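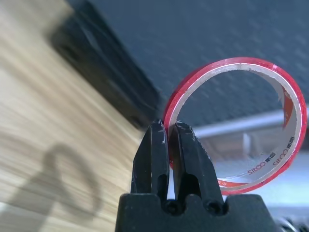
Handling work at the Tusten bench: a roll of red tape held on edge between the fingertips.

1/ The Etitz handling group has revised its bench rules for two-finger grippers. The main points are set out in this thread for partner sites and for anyone who runs similar work. The full text goes to site leads in April.

2/ Scope. The rules cover light household and office items handled above a table: tape, boxes, cups, stationery. They do not cover blades, glass, open liquids or anything heavier than 1000 grams. Those items remain under the separate rules kept by Ryan Bainbridge.

3/ Fingertips. Tips are to be inspected at the start of each session. Pale scuffs on a black finger are normal wear and need only be noted in the log. A chip, a crack or a loose fastener means that the gripper is taken out of use until it has been signed off.

4/ Ring-shaped items. A roll of tape should be gripped by the rim, with one finger inside the ring and one outside. Gripping across the full width of the roll is no longer permitted at Krajčí or Tusten, where it led to crushed cores.

5/ Force. Begin at the lowest setting that will lift the item. Operators may raise it in steps, up to 4 steps in total. If the item still slips, record the attempt as failed and move on. Please do not tighten further in order to save a run.

6/ Cables. All cables must be tied back behind the base before the arm is powered. Efthymia Antoniadis has asked us to stress this point, as it was the most common finding in the last round of site visits.

7/ Table surface. Bare wood is acceptable. Cloths, mats and loose paper are not, unless the task sheet names them. Items waiting their turn may stay on the table provided that they are listed on the sheet.

8/ Speed. Wrist camera footage blurs when the arm travels quickly. Some blur between positions is accepted. At the moment of closing and the moment of release, the arm should be held still for one full second.

9/ Lighting. Keep it even and do not change it during a session. Glossy items such as tape will show highlights, and these are not grounds for rejecting a recording.

10/ People. No hands within reach of the arm while it is powered. The operator calls "clear" and waits for a reply before each start. A site working with one person on shift may not run the arm at all.

11/ Logs. One line per attempt, including failed ones. A session is limited to 20 attempts, after which the operator takes a break or hands over. Logs are kept at the site and copied to Eftychia Sarantis each month.

12/ We received 29 comments on the draft. Most concerned points 5 and 10. Point 5 was reworded as a result. Point 10 stands as first written.

13/ Our thanks to Precious Venter and the Pesteck team for trying the draft on their own benches. Questions on wording should go to Kamil Oravec. Site leads are asked to confirm receipt once the full text arrives.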